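Sauce Bottles, Trays and the Great Mullgate Pack-Up

Well, we did it. The Mullgate kitchen is packed, the shelves are bare, and I have sticky tape residue on every pair of pants I own. A few people asked me to write up the big pack-up in October, so I've finally sat down with a cup of tea and written up my notes. I've done it more or less in the order things came off the shelves, so apologies if it jumps around a bit!

A quick bit of background for anyone new to the page. We'd been cooking the Mullgate lunches out of the same kitchen for 16 years, and over that time the cupboards had got completely out of hand. When the move to Girent Street was settled I started a list in the back of the order book. It got to 143 lines before I gave up and started writing things like "assorted lids". I'm told the new place has less cupboard space but better light, and I know which one I'd have picked.

The big pots went first, mostly so we could feel like we'd made some progress. They nest, in theory. In practice two of them have been knocked out of shape over the years and won't go inside anything, so they travelled on their own with the tea towels stuffed in them. Good use of tea towels, that. I'd do it again.

Then the crockery. I bought 800 sheets of packing paper from Dultier on the theory that you can never have too much, and we ended up wrapping everything in it, including a few things that really didn't need it (the colander, for one). The leftover stack is under the bench at Girent Street if anybody's moving house and wants some. Please take it. It's heavier than it looks and I've already stubbed my toe on it.

Spices were their own adventure. I had no idea we owned that much paprika, in tins, in jars, in a bag inside another bag. I tipped the old ones, kept anything that still smelled of something, and put the lot in a shoebox with the labels facing up. That shoebox is my favourite piece of organising in the whole move and I won't hear a word against it.

By the time we got down to the odds and ends I'd stopped being fussy. Everything that didn't belong with anything else went into the grey bins from Han, which are great big deep things with smooth sides, easy to wipe and good for anything that might leak. I'd tried cardboard for the sauces once before, years ago, and the bottom of the box went soft before we'd even got it to the car. Never again. With the bins you just lay things in, and if there's a dribble it's a dribble.

A squeeze bottle in its bin, lying on its side with the nozzle up towards the corner, and a flat black bit with a raised rim just behind it. The bin's had a hard life, going by the scuffs and that brownish stain, but I've grown fond of it.
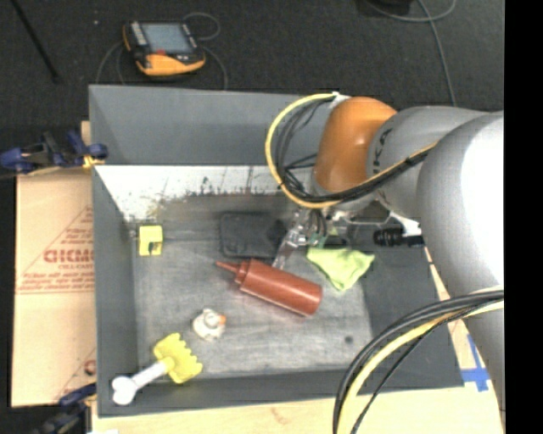

Dultier commented that squeeze bottles should always travel standing up, with a square of cling wrap under the cap, screwed down tight, and that laying them flat is asking for trouble no matter what you put them in. Fair enough! I've had good luck with the cling wrap trick on oil, and I'll give it a go with the sauces next time.

As for unpacking, we're 5 bins in and going slowly. The knives have a drawer, the chopping boards have a rack, and the mugs are living on the windowsill until somebody puts up the hooks. If you've got a favourite colour for the cupboard doors, leave it in the comments. I'm leaning towards green.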